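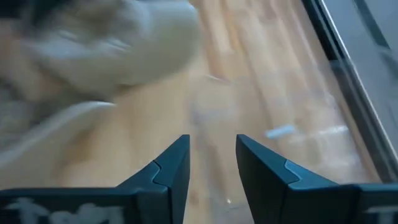 Mukard oak-look floor, pale honey – my review after one year

I bought this floor for my living room and the small corridor, together 35 square metres. Before it I had an old grey carpet, so maybe I am easy to please, but I will try to be fair.

The colour is the reason I chose it, and I am still happy with it. In the shop the sample looked a little yellow. At home it is softer, more beige than yellow, and in the evening with the lamp on there is some orange in it. If you want a cold, modern tone, this is the wrong one. Stuvell has a greyer floor for nearly the same price, but I found it sad in a room that faces north.

I laid the boards diagonally. The instructions say you should order more material for this, and please believe them. I did not, and had to go back for two packs. The second delivery was a slightly different shade. I used those boards under the sofa and in the corridor, where it does not disturb me.

The click system is good for the long sides. The short ends are more difficult and I damaged three boards with the hammer before I understood the right angle. A proper tapping block helps very much. The lines between the boards stayed thin, also after the winter with the heating on.

Cleaning is easy. A dry mop twice a week, and a damp cloth which I wring out well. Do not use much water. I also tried the Vuner floor soap, and it left a dull film that I had to wipe away two times. Now I use only water with a drop of washing-up liquid.

What I like less: the finish reflects more light than I expected. In the morning, when the sun is low, you see every crumb and every sock mark. There is also one scratch near the door from moving a bookcase, and the repair wax I bought is a little too dark for it.

The sound is acceptable with the thicker underlay. With the thin one, which I used in the corridor, the steps are hollow and I regret saving this money.

I give it four stars out of five. For a bedroom I would buy it again – for a kitchen I would look for something that accepts more water.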